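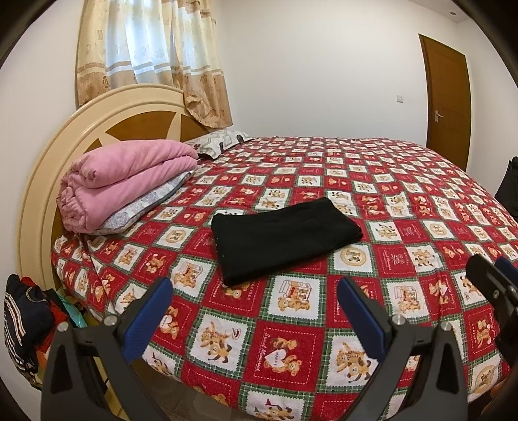
Fingers open over a folded black garment, patchwork bedspread underneath.

Print this page | E-mail this page

Fixing a late-closing finger on the hand-held gripper

Posted 2022-05-16 by Kalkidan Lemma

Search Flikdale Notes: Enter keywords Go

This fault showed up in the Rulari folding set in January. The trigger was pulled all the way, but one finger reached the middle after the other. On a box or a cup you may never notice. On folded cloth the early finger pushes the top layer sideways and the fold opens up. We recorded 1,342 takes in that set and had to throw out 568 of them, so check for it before you start a long day.

What you need

A small screwdriver that fits the finger screws, a dry lint-free cloth, a sheet of plain paper, a pencil, and a folded T-shirt.

Before you start

Stop the recording and take the battery out. The linkage can pinch a fingertip hard enough to leave a blood blister, and you will be working close to it.

Step 1. Confirm the fault

Draw a line down the middle of the paper and lay it on a table. Hold the gripper upright with the gap centered over the line. Squeeze the trigger slowly. Both pads should meet on the line. If they meet to one side, the finger that traveled less is the one to work on.

Step 2. Clean the joints

Open the fingers fully and wipe around each screw head. Bedding sheds more lint than you would expect, and it winds itself around the pivots. Pull out any threads with tweezers. Don't use oil. It gets onto the pads and then onto the cloth.

Repeat the paper test. On four of our six grippers this was the whole repair.

Step 3. Set the pivot screws

Loosen the screws on the slow finger by a quarter turn, work the finger back and forth, then tighten them until it has no side play but still swings under its own weight. If it stops partway, back the screw off slightly. Do the other finger the same way, even if it seems fine – a mismatch between the two brings the fault back.

Step 4. Check the pads

Press each grip pad along its length. A pad that has lifted at one end catches on fabric and feels like a slow finger. Replace it if it moves.

Step 5. Test on cloth

Put the battery back. Pick up the folded T-shirt and set it down 3 times on a soft surface. A mattress is better than a table for this, as the pads sink in a little and any drag shows up. The fold should stay square each time.

If it still closes late

Stop using the gripper and tag it. A bent finger looks straight until you lay it against a new one. Spares are in the Massawe cabinet, second drawer. Write the repair in the log with the take number, and repeat the paper test every 200 takes after that.

Print this page | E-mail this page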